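The slowest lift in Zistholm

27 Jun 2023

I've lived on the sixth floor of the same building for long enough to have opinions about its lift, and I have a lot of them.
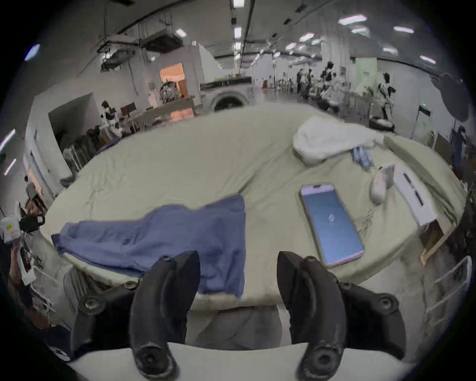 It's a Vikar, the old six-person kind, and it groans on the way past the third floor like somebody getting up off a low couch. My neighbours hate it. I'm fond of it, mostly, but when the notice went up in March saying it would be out of action for a major overhaul, I did a small cheer in the lobby (and then remembered the stairs).

There are 117 stairs. I know this because I counted them on day one, stopped counting on day two and started swearing on day three. By the second week I'd worked out a system: heavy groceries delivered to my sister's, light ones in a backpack, and absolutely no forgetting the milk.

What I really wanted, though, was to see what they were doing up there. So I asked! The crew from Berhe, the lift company, were very decent about it and let me stand in the doorway of the motor room during their tea break, hands in pockets, touching nothing.

I'd always pictured a lift as a box hanging off a rope. Well, it's a box hanging off several ropes, and at the other end there's a great stack of weights going down while you go up. The motor only has to deal with the difference between the two, so it's a lot smaller than I'd imagined. Ours is about the size of a bar fridge. The old controller beside it was a cabinet full of relays, all clicking away every time anybody pressed a button, and I could have watched it for an hour. It's gone now. The new one is a grey box from Roken with a little screen, and it doesn't click at all, which I suppose is progress.

The doors were the other surprise. I'd have guessed the ropes caused most of the trouble, but no, it's doors. Grit gets in the track along the bottom, somebody holds them open with a suitcase, somebody else gives them a shove, and sooner or later they won't close properly and the whole thing refuses to move. One of the crew scraped out our track and showed me the haul: gravel, a hair clip, two coins and what had once been a jelly bean. I've been stepping over that gap very carefully ever since.

The bill came to around $3000 per flat, and you can imagine how that meeting went. The ground floor argued that they never use it. The top floor argued back. I kept quiet and ate the biscuits.

Anyway, it's running again. The groan at the third floor has disappeared, the buttons light up in a nice soft white, and it stops level with the landing every time, so the lady with the walking frame on four no longer has to wait for a hand over the bump. They kept the old brass handrail too, after a few of us begged.

It still isn't fast. I can boil the kettle, remember I've left my keys downstairs and get back before the tea's gone cold, but only just.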